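Comthorpe quiere abrir la piscina todo el año, pero las cuentas siguen sin aparecer

El Ayuntamiento de Comthorpe anunció el 17 de abril que la piscina municipal dejará de cerrar en invierno. El anuncio, colgado en domingo en la web municipal, ocupa dos párrafos y no lleva presupuesto. Promete horario ampliado, cursos de natación para adultos y una plantilla de 14 socorristas. La temporada pasada costó cubrir los turnos de agosto con bastantes menos.

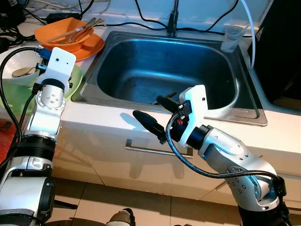
¿Cuánto costará el abono anual?

El Ayuntamiento lo fija en 522 euros para los residentes, con pago único o en 2 plazos, y deja para junio la tarifa de quienes vienen de Surkside.

La gestión recaerá en Ivow, la misma empresa que lleva el polideportivo. El contrato no se ha publicado. Tampoco se sabe quién pagará la climatización del vaso grande, que hasta ahora solo se usaba con buen tiempo – y que ya perdía agua antes de la última reforma. El comunicado habla de «mejoras en curso» y no concreta ninguna.
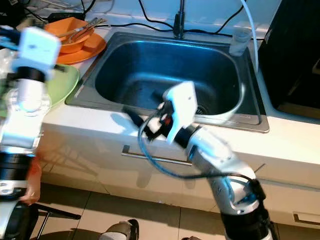

Redacción de Deportes y Municipal

Para los socorristas, la oferta pide titulación vigente y disponibilidad en fines de semana. No menciona el sueldo. Las solicitudes se entregan en el registro, en papel, y el plazo termina cuando se cubran las plazas, fórmula que permite casi cualquier cosa. La reserva de calles se hará con Tekin, una aplicación que en el polideportivo estrenaron el año pasado y que estuvo varias semanas sin aceptar pagos con tarjeta.

También cambian las taquillas: habrá que llevar candado propio y el centro no responderá de los objetos perdidos. Los clubes conservan sus horas de tarde, de modo que el público general tendrá que repartirse las mañanas y el último turno.

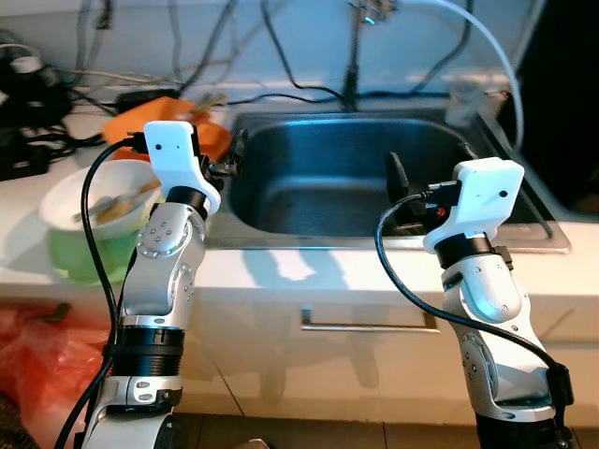
Según una abonada, el horario ampliado ya se prometió hace unos 17 meses y lo único que llegó entonces fue un cartel nuevo en la entrada. Pide que esta vez se publique el calendario antes de cobrar la primera cuota.

El Ayuntamiento remite a una sesión informativa en junio, todavía sin día ni sala. Los abonos, en cambio, ya están a la venta.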